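양팔 로봇 왼팔이 집기 직전에 자꾸 멈춰요 (손목 케이블 문제일까요?)

작성자: 보라고래
등록일: 2026.01.15

안녕하세요, 눈팅만 하다가 처음 글 써봐요ㅠㅠ 저희 연구실에서 테이블 하나에 팔 두 대를 앞쪽 레일에 나란히 달아놓고 물건 집기 작업을 돌리는데요, 왼팔이 말썽입니다. 손목을 90도쯤까지 돌리는 자세만 나오면 그리퍼 통신이 뚝 끊기고 팔이 그 자리에서 굳어버려요. 컨트롤러 로그에는 오류 코드 128만 찍히고요. 오른팔은 같은 동작을 시켜도 멀쩡합니다.

더 무서운 건 그다음인데, 지난번엔 멈춘 줄 알고 바닥에 있는 걸 치우려고 손을 넣었다가 통신이 다시 붙으면서 팔이 움찔하고 움직였어요. 다치진 않았는데 진짜 심장 떨어지는 줄 알았습니다...

작업 환경은 이렇습니다.
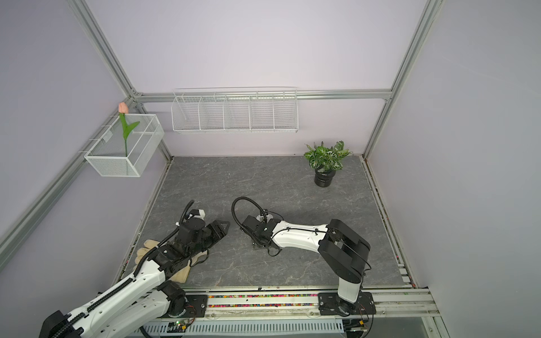
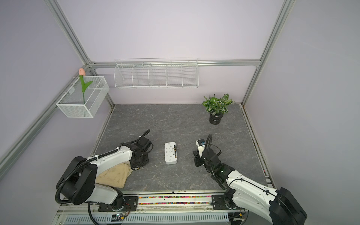
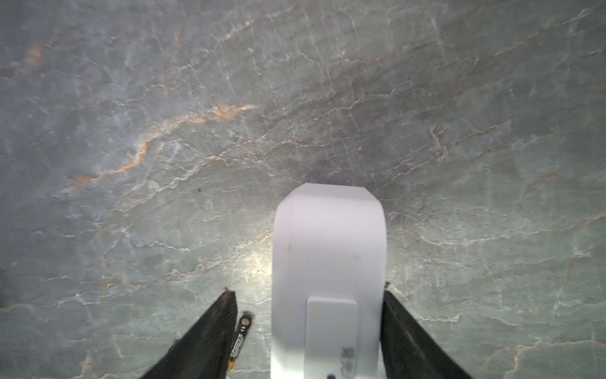
제어 프로그램은 Plamach를 쓰고 있고 재시작하면 또 한참은 잘 돌아요. 팔 위로 넘어가는 주름관을 좀 느슨하게 풀어줬더니 2시간은 버티던데 결국 또 멈추더라고요. 그리퍼를 통째로 바꿔야 하나요, 아니면 케이블만 갈아도 될까요? 그리퍼값이 만만치 않아서 교수님께 말씀드리기 전에 여쭤봅니다!

Timo Böttcher
한국어가 서툴러서 미안합니다. 제 팔도 작년 5월에 증상이 똑같았어요. 저는 케이블이었습니다. 특정 각도에서만 끊기면 주름관 안쪽에서 선이 꺾였을 가능성이 커요. 전원을 완전히 끄고, 커넥터를 빼고, 테스터기로 도통을 보면서 손목을 손으로 천천히 돌려 보세요. 값이 튀는 각도가 있으면 케이블만 바꾸면 됩니다. 멀쩡하면 양쪽 그리퍼를 서로 바꿔 달아 보세요. 고장이 오른팔로 따라가면 그리퍼 쪽, 왼팔에 남으면 팔 쪽 배선입니다.
새 케이블은 손목을 양쪽 끝까지 돌려 본 다음에 고정하세요. 저는 반대로 했다가 또 샀어요.

납땜하는곰
저는 고장보다 움찔한 게 더 걸리네요. 통신이 복구되면 하던 동작을 이어서 하는 설정 같은데 그거 당장 끄세요. 사람이 리셋을 눌러야만 다시 움직이게 바꾸시고요. 그리고 팔이 굳어 있다고 꺼진 게 아니에요!! 손 넣기 전에는 비상정지 누르고 구동 전원까지 내리세요. 다만 브레이크 없는 축은 전원 내리는 순간 팔이 툭 떨어질 수 있으니까 받쳐놓고 하셔야 돼요. 두 팔 다 내리시고요, 고장 난 쪽만 끄고 들어가면 옆 팔에 맞습니다.

rolil3
재부팅 3번 하면 되던데요 전 그걸로 해결함

보라고래 (작성자)
답변 감사합니다! 도통 찍어보니까 손목 돌릴 때 값이 진짜 튀네요ㅋㅋ 케이블부터 주문했고, 자동 재개 설정도 켜져 있길래 바로 껐어요. 케이블 오면 갈아보고 결과 올릴게요.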